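Chapter 4
Clearing Down: The Table After the Food

I used to teach this chapter last. Students had slogged through knives, stocks, storage temperatures and the dreaded costing sheets, and then in the final session before the break I'd wave a dishcloth around and say something about wiping as you go. Then one February I had a group catering a lunch in the hall at Galtmont, and the food was gorgeous (I still think about the dumplings), and the clearing down took longer than the cooking. So now it's Chapter 4, right after you've learned to set a table and well before anyone lets you near a deep fryer.

By the end of the chapter you should be able to sort a used table into groups without stopping to think, load a rack so that things drain, and deal with crumbs in the right order. You'll also meet the word "staging", which I'll be using a lot, so let's get it out of the way.

4.1 What I mean by staging

Staging is putting a thing down somewhere sensible on its way to somewhere else. A tray is a staging spot. So is the bit of bench beside the sink, and so (alas) is the top of the microwave in most share houses. The trouble starts when a staging spot quietly turns into a home. You know the one I mean: the tray that went down empty at breakfast and by dinner has keys, a lemon, two pens and somebody's vitamins on it.

My rule is that a staging spot has to be empty at the start and empty at the end. In the middle it can be as messy as it likes! I'm quite relaxed about the middle. In the middle you're working, and work looks like work.

For a small household table I like three staging spots, each a different shape or colour so you can tell them apart when you're tired. A flat tray for things being carried, an open rack for dishes, and a deep-sided tub for wrappers and scraps. Clear tubs are my favourite for the last job. You can see from across the room that there's something in there, which is half the battle with teenagers.

4.2 Reading the table

Before you touch anything, have a look. I give my students the length of one slow breath, and I'd give you the same. You're looking for four groups:

Rubbish: wrappers, used tissues, the peel, the little bits of tape.
Dishes: anything that has held food or gone in a mouth.
Tools: trays, boards, racks, cloths, the things that help you do the job.
The surface itself: crumbs, drips, sticky rings.

People always forget the last one. They treat the tabletop as the background and then wonder why the cloth comes up gritty. A timber table with an open grain will hold on to crumbs beautifully, and I say that as the owner of one.

The groups also give you your order of work. Rubbish goes first, dishes second, tools third, surface last. Swap the last two and you'll wipe round the tray, lift it, and find the crumbs that were hiding underneath. I did that for years. When I was a junior at Ciswood House we had long refectory tables, up to 50 people at a sitting, and I wiped round every single tray until an older hand took the cloth off me and made me lift them.

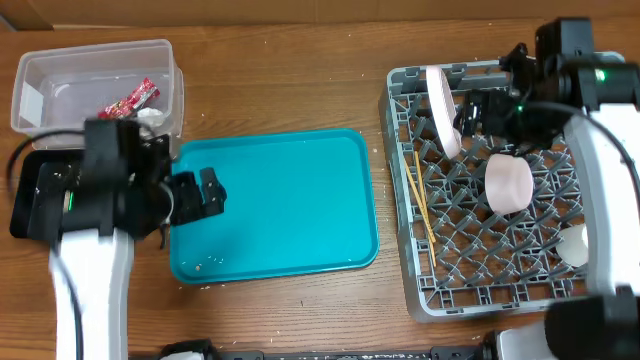 Figure 4.1 Tub, tray and rack in use on a timber tabletop. Note the crumbs, including a few on the tray itself.

Try your four groups on Figure 4.1. The red wrapper is already in the tub, so the rubbish has its place. The bowl, the cups and the chopsticks are over in the rack. The teal tray has nothing on it except those few crumbs, and a beginner would call it clean and stack it away. Please don't! A crumby tray in the cupboard is a crumby cupboard by the weekend. Tip it over the tub, give it a wipe, and then put it away, and after that turn to the crumbs on the wood.

4.3 The rack

I have opinions about racks and I'm going to share them.

A rack with an open grid is good for odd shapes. Those tall wire ones with slots are lovely for dinner plates and hopeless for nearly everything else, and if your household eats mostly out of bowls you'll be forever balancing things. An open lattice lets you lean a bowl up on its edge, which is how I like them, because a bowl sitting upright is a small pond and a bowl face down on a flat mat traps the damp inside.

Cups are harder. A cup on its side takes up a lot of room and tends to roll, and if its opening faces up at all you'll get a puddle in the curve. Have another peek at the pale pink cup in Figure 4.1. I'd turn that one mouth down before walking away. It's a two-second job, and if you're using the rack only to hold things until you're ready to wash them it doesn't matter a bit.

Chopsticks, skewers and thin spoons have a talent for slipping through. Lay them across the grid on a diagonal, so they rest over several bars at once. If you've got a cutlery caddy, stand them in it, fat end down. The caddy that came with my old Wila rack had drainage slots wide enough to let a chopstick straight through onto the bench, so check yours with a chopstick in hand before you trust it.

And leave some gaps. A crowded rack dries slowly, and pulling one bowl out of a crowded rack is how you lose the cup next to it.

4.4 Crumbs

Dry first, damp second. I'd have that painted on the wall if they'd let me.

Dry means a brush, a folded paper towel or the edge of your hand, sweeping towards you and into the tub. Damp means a well-wrung cloth, along the grain if it's timber. Start wet and the crumbs turn to paste, and the paste goes into the grain, and then you're picking at it with a fingernail at 10 p.m. If you've put cardboard down at the back of the table to catch spills (I often do for messy sessions), lift it last and fold it inwards as you go.

Try it yourself

Set a table with a snack for two, eat the snack, and clear it down with one tray, one tub and one rack. Write down the order you did things in, then do it again tomorrow in the order from 4.2. I'd love you to notice where your hands wanted to go first. Mine always go for the cups.

If you have the Tomić workbook, the matching practice sheets are in its section on small kitchens. Skip the one on glassware for now, we'll get to it in Chapter 6.

4.5 will take the same groups over to the sink, so keep your list handy.

Reader comments

Used this with my Year 9s and the "empty at the start, empty at the end" thing has stuck. They say it to me now when I leave my mug on the printer.

Is fat end down right for chopsticks? My nan always did tips down so you don't grab the eating end. Oh wait, that's the same as what you said, no it isn't. Tips up means you touch the tips. Could the author clarify?

Agree with the comment above, I'd go tips down too, in a caddy with small holes.

Lovely chapter. My tray currently has a lemon on it.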